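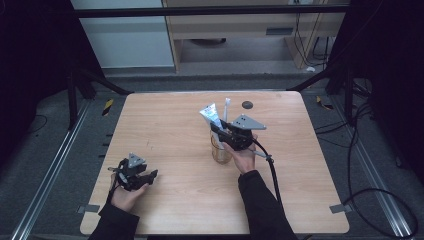
Station 2, cup and toothbrush check, both hand-held grippers in use.

2019-03-11
Drandard cell, Station 2. Gripper maintenance and re-check.

The station was taken out of service at the start of the shift following a report of uneven finger closing on the right gripper. The left gripper was inspected at the same time, although no fault had been reported for it.

Right gripper. The finger joints were cleaned with a dry brush and each pivot screw was checked. Two were loose and have been retightened with a small amount of thread locker from the Derese kit. The gray triangular plate was removed, wiped and refitted. All of its fasteners were reused. The cable was found to be pulling at the connector when the arm was extended to the far side of the table. It now leaves the back of the gripper with more slack and returns toward the near edge — operators should confirm that it does not catch on the sleeve.

Left gripper. Joints cleaned, no play found. The smaller plate was left in place.

Re-check. The standard items were used: clear cup, toothpaste tube, toothbrush. The right gripper approaches the cup from above while the left is held low at the front of the table. Finger closing was logged over 100 cycles with no missed readings. The width reading at full close had drifted before the work and was set back to zero. A further 50 cycles were then run on the left gripper, also without fault.

Cycle counter at return to service: 248, carried over from the Brovov log sheet. The counter was not reset.

Outstanding:
Spare pivot screws to be ordered from Drarudport. One packet remains in the drawer.
Connector on the right gripper to be inspected again after 60 hours of use. If the strain has returned, replace the cable.
Full strip and regrease of both units remains scheduled for August.

Station 2 released for normal use.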